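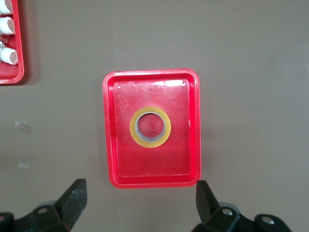

Prandton Handling Lab, Bench Notes

I rewrote our bench rules in December, and a few people have asked what changed. The old sheet was four pages and most of us had stopped reading it. The new one fits on one side.

Trays first. One kind of part per tray if the task allows it, and mixed trays get written down before the run. A roll of tape goes in flat. Trays don't get pushed up against each other, because the fingers need room on both sides of the rim.

Speed is capped at 190 mm per second whenever two arms share the middle of the table. Hicham Salem wanted it higher. We tried his number for a week at the Birnon site and went back.
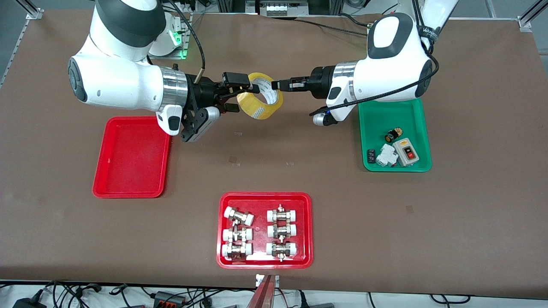
For passing a part from one arm to the other, the first gripper does not open until the second one reports force. A timer is not good enough. We used one at Skindcombe for up to 20 runs and I would not do it again. If the force reading is missing, stop and start the run over.

Fingertip pads are checked every 2000 grips. Wipe them, look for worn spots, and write the date in the log even if you change nothing. Tetteh Tetteh keeps the spare pads in the Agarwal cabinet, second drawer.

Scraps of tape on the table should be peeled off between runs. We are still bad at this one.

Cables stay off the mat. The rule on emergency stops is the same as before, so I left the wording alone. Next I want to go through the log format.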